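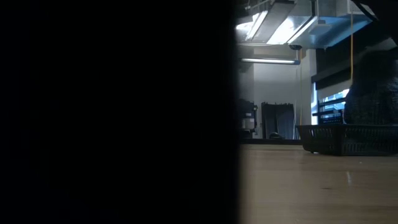
Tabletop, low angle.

Glue bench notes, 6 January 2024. Third attempt at bonding maple to brass with the Brindton hide glue, the previous two having let go overnight with what I can only call enthusiasm.

Brass scuffed with 200 grit, wiped with acetone, rubbed with a cut garlic clove. The garlic was Fengying's idea. I was rude about it in July and have since been shown three old books that agree with her.

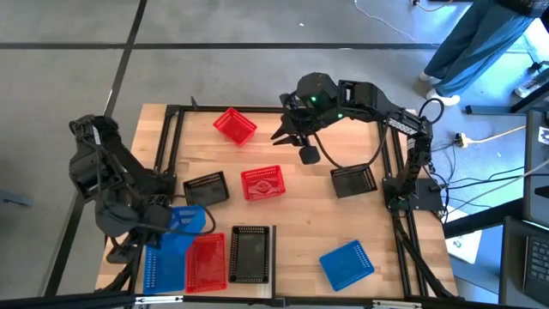 Entry by Colleen Lachance, shop two – read and initialed by T. Hosoda

Glue soaked cold, then held in the pot at a temperature the Gretulex thermometer and the old dial one cannot agree on. I went with the dial. It has been wrong longer, so I know by how much.

Clamped four pieces. Piece two slid while I was tightening it and got reclamped, so don't trust its number.

Pull tests, in newtons: 189, 360, no reading (Brayden bumped the scale), nearly 400. The low one was
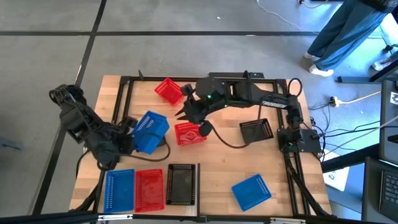 scuffed last, with paper I should have thrown out, and it shows: bare metal after the break, all the glue on the maple. The best one tore wood fibers.

To do: repeat with fresh paper on every piece. Ask Darcy for more brass strip. Buy garlic, and work out which budget line garlic goes under.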